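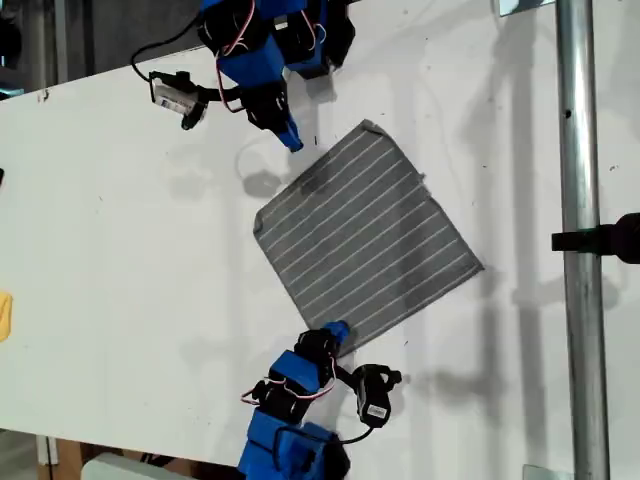 **Seasonal preserves cook, Clerwood kitchen, Virkham**

Adamczyk Preserves is looking for a cook to join the jam and chutney kitchen for the autumn. The job runs until the end of the chutney season, with a chance of going on to marmalade in the new year.

We make small batches in open pans and sell through our own shop, two markets and a number of farm shops. The range changes with the fruit. Plum and damson come first, then apple, quince and green tomato. Our Funelton chutney is made all year and you would be cooking it most weeks.

## The work

- Washing, stoning and chopping fruit and vegetables
- Weighing out sugar, vinegar and spices from the recipe cards
- Cooking batches, testing for a set and filling jars
- Labelling, and filling in the batch book
- Cleaning down at the end of the shift

Shifts are 8 hours with a paid lunch break, Monday to Thursday. We start early, and the last pan is normally off the heat by mid-afternoon. On a busy day we fill over 100 jars, so there is a fair amount of lifting and a lot of standing.

## What we're looking for

You should have cooked for a living somewhere — a café, school, pub or bakery would all be fine. Jam making at home is useful but we will teach you our way of doing it. You need to be able to follow a recipe exactly and write clearly. A food hygiene certificate is needed before you start; if yours has run out, tell us and we will book you on the course.

The kitchen handles mustard, celery, nuts and sulphites every day. Please think about this if you have an allergy.

## Pay and extras

Pay is by the hour and goes in weekly. Holiday pay is on top. Staff get a discount in the shop and can take home dented lids and short-filled jars.

## How to apply

Send a short letter and a list of your past jobs to the Clerwood kitchen, or hand them in at the shop counter. The closing date is Wed 28 August. People we want to meet will be asked in for a paid trial of 2 hours, cooking one batch alongside the team.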